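How Stitches Close a Cut
Stonley Museum of Health, Learning Pages for Years 4 to 6

Skin is the largest organ of the human body. It keeps water in and germs out. When skin is cut, the body begins to repair it straight away. A small cut needs only a clean bandage. A deeper cut may need a doctor to hold its two sides together while new skin grows. The doctor does this with stitches.

The medical word for a stitch is suture (say "SOO-cher"). The needle used for sutures is different from the needle in a sewing kit. It is often curved, like a slice of the moon. A curved needle can go down through one side of a cut and come up through the other in one smooth turn of the wrist.

Each stitch must be tied. Many stitches are tied one at a time, each with its own knot. If one knot comes undone, the others stay in place. After tying, the doctor trims the thread and leaves short ends, called tails. The tails help to stop the knot from slipping, and they make a stitch easier to find when it is time to remove it.

Student doctors do not learn this on patients. They begin with a practice surface and repeat the same stitch until their hands know the movement. Marked lines show them where a cut would be. 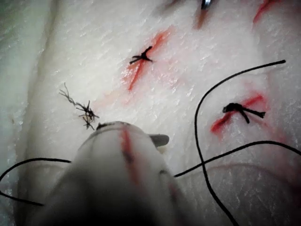 Black suture knots tied over red lines on a pale surface. The tip of a curved needle shows near the top.

Good stitches are neither too loose nor too tight. A loose stitch lets the cut open. A tight stitch pinches the skin and can slow healing. Learning the difference takes patience, and a teacher will ask a student to do many knots again.

Some sutures are made from material that the body slowly breaks down. Others must be taken out at a clinic once the skin has joined. Removing them is quick, and most people feel only a small tug.

Words to know
Organ: a part of the body that has a special job.
Suture: a stitch used to close a wound.
Tails: the short ends of thread left beside a knot.

Text by Elif Naz Yalçınkaya. Page reviewed 2018-04-27.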